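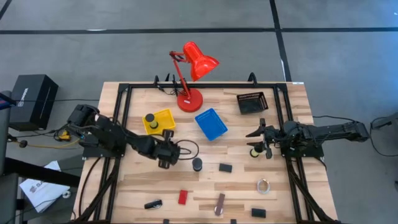
I've been at war with the bits and pieces again. You know the sort of thing: a sock that's lost its partner, a dried-up felt tip, three kinds of string and a key for a door we no longer own. Every September I swear I'll sort it all properly, and every September I shove the lot in a drawer and put the kettle on.

This year I went for baskets. Plastic ones, cheap as you like, and a different colour for each job. Yellow is for things we use, blue is for things that belong in some other room, and black is for things that are leaving the house for good (I'm trying to be brave about black). I did look at the posh Savance boxes with the lids, but I know myself – if there's a lid, I never look inside again.

The other half of the plan is sand timers. I was using my phone, but then I'd pick it up to check how long was left and find myself reading about other people's kitchens. A sand timer doesn't do that! You turn it over, you get on with it, and when the sand's gone you stop, even if you're holding half a jigsaw. I like a 10 for a proper go at a drawer and a 3 for when I really can't face it. 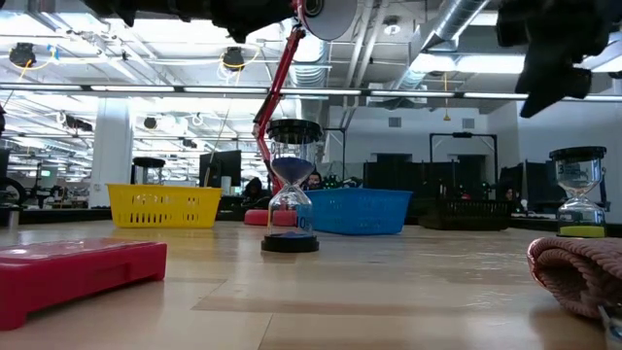
Rosemarie Rothe thinks I've got the whole thing upside down, and that you should empty the black basket first thing every morning, before you've had time to go and rescue anything from it. She did 51 days of it last winter and says she only missed one cheese grater.

Well, I'm tempted. My black basket has a way of emptying itself back into the yellow one by teatime, and I'm fairly sure that's me.

Odd knitted things are still my weak spot. I can let go of a chipped mug without a murmur, but give me one lonely sock and I'll keep it 2 years in case the other turns up. Next on the list is the cupboard under the stairs, and I'm going to need a bigger timer.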